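灰色系：一个柜子的七月

首页 / 图集 / 家里 / 灰色系

冬天的东西应该在春天收，这个道理我懂。我还懂每天要喝够水，懂牙线要用在睡前。到了七月，柜子最下面那一层终于连门都推不上了，我才搬了张矮凳坐到它跟前，把里面的东西一件一件往外拽。拽出来的颜色有深灰、炭灰、黑、洗旧了的黑，以及一种店家当年管它叫“雾霭”的灰。我在衣服上大概是有过个性的，只是看柜子看不出来。

这一页本来打算起名叫“冬衣收纳图集”，写了几行觉得太像卖箱子的，就改了。内容没变，还是换季收拾，还是那些毛的、绒的、起了球的、带着一根不知道通向哪里的带子的东西。照片旁边照例写一两句，写多了的地方请自行跳过，我知道你们会跳，我自己看别人的图集也只看图。

先说地点。房子在Lumbao，楼不高，潮气倒是足。刚搬来那年房东领我看柜子，拉开门，拍拍侧板，说这柜子好，能装。他说得没错，能装，装进去的东西到了夏天会自己长出一种气味，介于旧书和雨伞之间。后来我买了除湿的盒子，又买了樟木条，再后来把两样都忘在了柜子最里头，这次收拾才重新见面。盒子里的水早满了，樟木条闻着像一根普通的木条。

再说时间。星期一，下午，外面热得连狗都不叫。选在这种天气摸羊毛，属于自己跟自己过不去。可我查过手机，上一次写下“整理柜子”的提醒是四月，再上一次是前一年的十一月，照这个节奏，错过了七月就要直接过年了。

分类这件事

网上的收纳文章都让人先分类。我照着做，在床上划了几块地盘：留着的，送人的，要洗的，还有一块叫“等一下再看”。前面那几块都长得很慢，“等一下再看”在半个钟头里就占领了枕头。

留着的标准，文章里说是“过去一年穿过没有”。这个标准对我不公平，过去一年我有一件厚开衫没穿，原因是它压在最底下，我找不到它。按理说，该受罚的是压在它上面的那些，可那些我也没怎么穿，我穿的是椅背上那件。椅背上那件从来没进过柜子，也就不参加这次评选。

送人的标准更难。每一样我都能想出一个可能会要的人，每一个人我又都能想出她把它原样塞进自己柜子最下层的样子。Marilou Enriquez是我认识的人里唯一肯收旧毛线的，她拆了重新织，织成垫子，再把垫子送回给我。算下来，我柜子里的毛线总量一直很稳定。

要洗的倒是清楚，闻一下就知道。

袜子的社会问题

厚袜子单独说。我一直以为自己有很多双厚袜子，收拾完发现我有很多只。它们厚薄差一点，长短差一点，颜色都深得差不多，单看每一只都很体面，放到一起谁也不认识谁。我试着给它们配对，先按颜色，后来按手感，最后按缘分。有几只我捏在手里正反看了半天，拿到窗边看是深灰，拿回来是黑，再拿到窗边，成了很深的棕。

落单的我没扔。从前我会扔，扔完隔一天，另一只必定从被套里出来。现在我把它们装进一个袋子里，写上“等”。袋子去年也写过，字都淡了，里面的东西一只也没等到。

还有些东西介于袜子和别的什么之间，比如热水袋的套子。热水袋本体早就漏了，套子绒绒的，厚厚的，质量比热水袋好得多。这类套子我舍不得，总觉得能装点什么，装过遥控器，装过一瓶没喝完的酒，出远门时还装过拖鞋，单只的。

带子

每年收拾都会收拾出带子。包上的，睡袍上的，收纳袋上用来勒紧的，还有睡袋外面那种带扣的。带子跟主人分开之后，就成了一种很难处置的东西，扔了吧，肯定有哪件东西因此残废，留着吧，它就在抽屉里跟充电线打结。我专门有一个饼干铁盒放带子，盒盖已经要用另一根带子捆着才盖得住。

睡袍那根最可气。睡袍的腰带环早断了线，带子一穿就溜，洗一次丢一次，每次都在洗衣机的橡胶圈里找到，拧得像麻花。我缝过一回，缝的是右边，缝完发现两边高低不一样，穿上以后整个人看着往一侧歪。后来也就歪着穿了，在家里，没有谁提意见。

有些带子是跟着毛绒东西一起出来的，拽的时候搞不清是连着的，还是只是恰好缠在一起。这种时候最好别使劲，慢慢提起来看一眼再说。我这个人一般是先使劲。

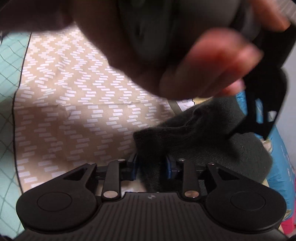

手里抓着深灰的一团，下面垂着炭灰色毛茸茸的一件，像厚袜子，也像个袋子。右边那条黑带子自成一派。

说到炭灰，忍不住要说说毛。这类绒面的料子有个脾气，静电一来什么都往上沾，头发、线头、纸巾屑，以及上一件同样掉毛的东西掉下来的毛。浅色的沾了深色的毛显脏，深色的沾了浅色的毛也显脏，唯一的出路是所有东西都买成一个颜色。回头看看我的柜子，可见我早就想通了，只是当时没意识到。

粘毛滚筒用掉了一整卷。滚筒这东西设计得很有心机，撕新的一层时永远找不到接口，找到了又永远斜着撕，撕到最后手上剩一条细长的三角形，粘在拇指上，再粘到裤子上。裤子是黑的。

起球的部分我用小剃刀刮。说明书讲要把衣物平铺，轻轻地，顺着一个方向。我平铺了，也顺着一个方向了，轻轻这一条坚持到了袖口。袖口现在有一小块特别光滑，迎着光能看见手腕。我打算说那是透气设计。

关于雾霭

“雾霭”是一条围巾，在Nalari买的。那时候Nalari还在老街拐角，门口挂一串贝壳，门一开哗啦啦地响，店里的东西却全是冬天的，羊毛、羊驼毛，还有一种吊牌上写着Plolturex的料子，店员说又轻又暖，还不起球。轻是轻的。

我当时问她这颜色跟旁边那条有什么区别，她把两条搭在一起，退后一步，眯着眼睛看了一会儿，说这条是雾霭，那条是石板。我也退后一步，也眯着眼睛，最后两条都买了，怕买错。现在它们一起躺在床上，我已经分不出谁是雾霭谁是石板，吊牌也没了。只好把比较皱的那条叫雾霭。

同一家店还买过一顶帽子，戴上去像头上顶了个茶壶套。帽子没找到。茶壶套倒是找到了，挺合适的，我是说戴着。

装回去

装回去之前我做了功课，买了Skelteo的真空压缩袋。包装上画着一床被子，抽完气变成薄薄一片，旁边站着一位女士，微笑，双手叉腰，头发一丝不乱。我照着步骤来：放进去，抹平，封口，抽气。封口那条槽要用滑扣来回拉，听见声音才算好。我听见声音了，抽完气，压得扁扁的，很有成就感，去厨房切了半个西瓜，回来一看，袋子已经缓过来了，鼓着，像刚睡醒。

重来。这回我跪在上面，一边跪一边拉滑扣。里面不知道哪一件有颗硬扣子，顶着膝盖，位置很准。第二次抽完气，等了一等，没鼓。我不敢动它，绕着它走路。压缩过的毛衣硬得像块砖，边角还挺锋利，往柜子里推的时候在侧板上划了一道。房东说得对，这柜子好，能装，侧板也经划。

听人说羊毛不能压太久，压了会塌。也听人说没事，拿出来挂一晚上就好。这两种说法我都信，所以压了一半，另一半叠着放。叠着放的那一半占了压缩那一半好几倍的地方，柜门于是又推不上了。最后我把叠着的那摞从中间掰开，左右各塞一点，用膝盖顶着门，慢慢转钥匙。这一招跟收纳学没什么关系，是小时候看我妈关行李箱学的。

几条零碎，给同样拖到七月的人

别在午饭后开始。吃饱了坐在一堆绒毛旁边，很容易变成其中一件。我中间睡过去一阵，醒来脸上印着罗纹。

开电风扇之前先想想滚筒还剩多少。风扇一转，之前粘掉的那些毛，连同还没来得及粘的，会在屋里重新分配，非常公平。

口袋都要掏。这次掏出来的有薄荷糖，包装纸和糖已经成了一体；有一张收据，字全褪了，只能看出来曾经花过钱；还有一把小钥匙，我试了家里所有的锁，它都不开。钥匙也放进饼干铁盒了，跟带子做伴。

手套要夹在一起。我用晾衣夹夹，夹完发现晾衣服时没夹子用了，又拆开。所以要夹在一起，但是要另外买夹子。

樟木条用砂纸磨一磨据说还能香。我没有砂纸，用指甲锉磨了一会儿，樟木条有一点香了，指甲锉香得厉害，现在每次修指甲都像在衣柜里修。

标签写清楚一点。去年的我在一个袋子上写了“那个”，当时想必是一看就懂的。今年我拆开，里面是一条毛毯、一只护膝、一截暖气片上用的毛刷。我想了很久“那个”是哪个，没有想出来，原样封好，在“那个”后面添了两个字，“之类”。

送出去的

最后真正离开家的不多。厚开衫洗了，晾在阳台上，滴了一夜的水，楼下邻居上来敲过门，态度挺好，问我家里是不是漏了。我说是羊毛。她点点头，好像这能解释一切，顺便问我要不要她家的旧毛毯，也是灰的。我说我看看。

Marilou来拿了一袋毛线和几件袖口已经没救的。她把东西往外掏，每掏一件就举起来问我，这个你确定？我说确定。她又问，这个呢？我说确定。问到那件领子松得能当斗篷的高领，我犹豫了一下，她立刻就把它放回了床上。这种人不适合来帮忙收拾，适合开当铺。

她临走还翻了翻写着“等”的那个袋子，挑了几只，说可以套在椅子腿上，免得刮地板。我的椅子从此穿袜子，颜色深浅不一，远看还挺齐整。拖椅子的时候没声了，坐下去会往后滑一截，客人来了要提前打招呼。

也有寄出去的。我表姐住的地方七月里还穿绒衣，她打电话说要两件厚的，旧的没关系。我挑了两件好的，寄之前又换成了两件次好的，封箱之前良心发作，把好的换回来一件。她收到以后回了一句：两件怎么一件像新的，一件像抹布。我说那是一套，分层穿。

柜子现在

门是关着的。我每次经过都放轻脚步，倒也没有什么科学依据。里面偶尔有一点动静，像是很轻的一声叹气，我猜是哪个压缩袋又在往回缓。我不去看。按四月、十一月的规律，下次打开应该是真冷的时候，到时候所有东西会一起出来，围巾，袜子，那条不知道是谁的带子，以及我再也没见过的那顶帽子。

椅背上那件还在椅背上。它也是灰的。

留言区照旧开着。上次有人来问那个剃毛球的小剃刀在哪儿买，我建议先看看袖口那一段再决定。另外有人问雾霭和石板能不能各拍一张放一起对比，我拍了，放一起了，自己也没看出来，就不往上传了。

相邻图集：阳台上的晾衣绳 / 厨房抽屉第一层 / 厨房抽屉第二层（未完）

回到“家里”目录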